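MTRX 4 – Robot Learning for Manipulation
Handout 2: Learning from demonstration with wrist and scene views
Prepared by Parvathi Poojary and Yhon Guzmán, Humton Robotics Teaching Laboratory

Students should read this handout before the laboratory session and bring a copy with them. It assumes familiarity with the material on rigid-body transforms and with the notation introduced in Handout 1.

1. Purpose

The session introduces behaviour cloning, in which a policy is fitted to recorded pairs of observations and actions supplied by a human operator. The policy receives camera images together with the joint positions of the arm, and returns a short sequence of target positions. No reward is specified and no model of the objects is supplied. The quality of the result therefore depends heavily on the demonstrations, and a large part of the assessment for this unit concerns how well students can judge them.

2. The task family

All groups work with the same family of tabletop tasks: a named toy vegetable is to be placed in a named container. The vegetables differ in colour and outline, which makes the target easy to specify in a language instruction. They also differ in how they must be grasped. An eggplant is wide at one end and narrow at the other, and a grasp that suits the narrow end will often slip on the wide one. Cookware introduces a second difficulty, as polished metal reflects the colour of whatever is near it and may mislead a policy that has learned to rely on colour alone. 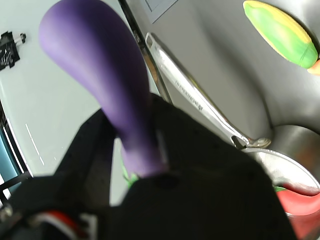

The wrist view is most informative in the last few centimetres of an approach, when the relation between fingers and object must be known precisely. Its weakness is occlusion. Once an object has been grasped, object and gripper together may hide much of the workspace, and the policy must place the object in a container it can see only in part. For this reason every observation in the Kostis dataset combines a wrist view with at least one scene view recorded at the same time step.

3. Formulation

Let o(t) denote the observation at time t and a(t) the operator's action. A single-step policy is trained to predict a(t) from o(t). Small errors carry the arm into states the operator never visited, where the predictions are worse again; this is the compounding error discussed in Lecture 3. Predicting a block of k future actions reduces the number of decisions made in each episode and, in our experience, produces smoother motion near the rim of a container. The cost is a slower response to disturbance. Students are asked to examine this compromise for themselves, beginning with the value of k given in the Prekell configuration file.

4. Results from the reference study

The reference policy was trained by Tekle Mekonnen and Brândușa Crăciun on 2043 demonstrations. Training runs on subsets of the same data showed a clear improvement up to about 2000 demonstrations and very little after that. Removing the wrist view led chiefly to failed grasps. Removing the scene view led to failures of a different kind – the object was picked up correctly and then released beside the container, or held indefinitely above it.

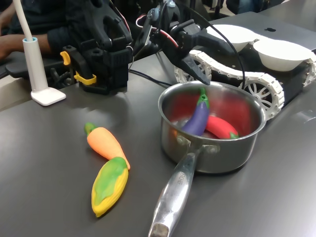 Clutter was varied separately. Objects that play no part in the instruction were left on the table in some episodes and taken away in others. A policy trained only on tidy tables performed poorly when distractors were introduced, even when they lay well outside the path of the arm. The reverse was not observed. Groups should accordingly vary the background objects while collecting their own data, and should record each arrangement in the episode notes.

5. Laboratory procedure

Collect demonstrations using the Yammine teleoperation interface. Begin each episode from the home position and end it only after the gripper has opened and withdrawn. Episodes in which the operator hesitates or regrasps should be kept and labelled, as they are needed for Exercise 5.2. Train for 3000 steps with the supplied settings before changing any parameter.

Keep hands clear of the workspace whenever the arm is enabled. The emergency stop must remain within reach of the second group member.

6. Exercises

5.1 Plot validation loss against rollout success for three checkpoints. Comment on any disagreement between the two.

5.2 Retrain with the labelled regrasp episodes removed. State whether the behaviour of the policy near the object has changed, and support the statement with rollouts.

5.3 Propose a test that would distinguish a policy using colour from one using shape.

Written answers are submitted through the unit page. Questions about the dataset format should be directed to Kátia Caldeira.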